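Feststead Courthouse: safety walk-through, March

Public entrance
[x] Metal detector tested at opening. OK.
[x] Door closers. Left door slow to latch, adjusted.
[ ] Floor mats. One corner curls up. Replace.

Courtroom 2
[x] Exits clear, signs lit.
[x] Gallery seating, limit 40. Sign posted at the door.
[ ] Duress button, bench. Works, but the security desk panel shows the wrong room. Ko Alarm has been called.
[x] Witness stand step. Tread strip firm.

Jury room
[x] Smoke detector tested.
[ ] Window lock. Stiff, needs oil.

Holding area
[x] Cell doors and intercom. OK.
[ ] First aid kit. Gloves and burn dressing missing.

Records room
[x] Extinguisher tag 143, gauge in the green.
[ ] Boxes stacked too near the sprinkler heads in row 8. Clerk's office to move them.

Open items go on the Utitz work order list. Courtroom 2 stays in use while the panel is fixed; the bailiff carries a radio until then. 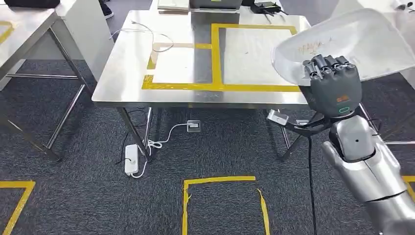
By the Facilities Office, Feststead Courthouse

Next walk-through starts at 7:30 a.m., before the doors open.

Contact Facilities | © Feststead Courthouse | Back to top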